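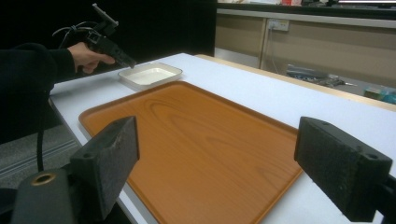 Tray in front, dish behind, mk 3 fingers.

Print this post | E-mail this to a friend

Right, quick one, I've got the van booked and no time to do this properly.

Tosh is working. Mostly. Those who read the November post will remember I'd given up on the trigger linkage and gone home in a mood. Linkage is fine now. It was a 12 mm screw where a shorter one should have been, bottoming out before the jaws were anywhere near shut. Two evenings on that. Two!

So. Where it's at.

Both hand grippers are built and closing on demand. Same fingers on both sides, which was the whole idea, as I was sick of keeping lefts and rights in separate tubs and then fitting the wrong one anyway. If one goes you just grab a spare out of the bag. Calum Baxter cut the brackets for me on the big bandsaw at Stostine and wouldn't take anything for it except a go on the trigger. He went straight for the tray. Everybody goes for the tray.

The tray's the hard bit. Low rim, flat base, too wide to get both fingers round in one go, so you have to pinch the rim from one side and trust it. With one gripper it tips. With one each side you can lift it level if you go slowly and don't talk to anyone. The dish is easy by comparison, sloped sides, the fingers find their own way down.

Then foil. I thought foil would be a laugh and it's been most of my week. 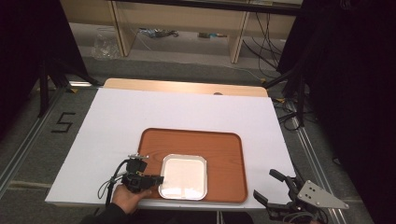
Going in on the foil container from the left.

Trouble with foil is you can't feel it. The trigger has a good long pull and by the time there's any push-back in your hand the side has folded in. I've squashed 13 of the things. They come in packs of 30 so there's a way to go yet, but still. What helped was backing the return spring off a turn and a half and coming at it low, near the base, where it's stiffer. Going for the rim is asking for trouble, it rolls. Wierdly the ones I'd already dented and pushed back out were easier to hold than new ones.

Cables. I know, I know. They loop all over the board and one of them snags the table edge every time I reach across. Plan is a coily lead off Oltano if they ever restock, otherwise it's the hoover hose trick, split a bit of soft tube and run the lot through that. Tried cable ties first. Made it stiff as a broom handle and the gripper kept turning in my hand. Cut them all off again.

Also the floor marks. If you use the bay after me please leave the tape numbers on the carpet alone, 5 especially. I stand off that one and if it gets peeled up I have to set everything out again from nothing with a tape measure. Somebody had 3 up last month to get a trolley through and I said nothing but I'm saying it now.

Software side, not much to tell. Hanunix is still logging how far the jaws are open against time and drawing me a wobbly line. The line's less wobbly than it was. I did have the left and right channels swopped for an entire evening, so anything I posted on the forum with a graph in it, read it backwards. Will redo them when I get a minute.
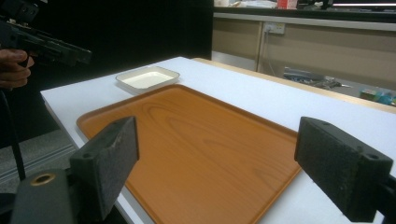

Finger wear is what I really wanted to get down before I forget. First set I made with smooth faces and they were useless, everything slid out as soon as you tilted your wrist. Second set I glued on something too soft and it tore. These are the third go, rougher facing, and the grip's miles better, but look at the left one up near its top corner, where it's gone paler in patches. Already scuffed. So I'm either closing crooked or there's a bit of play at the mount letting the finger lean. Going to shim it and see. If the pale patch on the next pair turns up in the same place then it's the mount, and I'll have to get that off and start again, which I'd sooner not.

To do, in no order:
shim left finger
tube for the cables
more foil containers (the deeper ones, not the flimsy ones)
longer pull test on the tray with something in it, rice probably
give Calum his clamps back

Someone asked for the drawings. They're on the back of an envelope. I will draw them up propely, give me a fortnight.

Van's here.

Last updated: 16th January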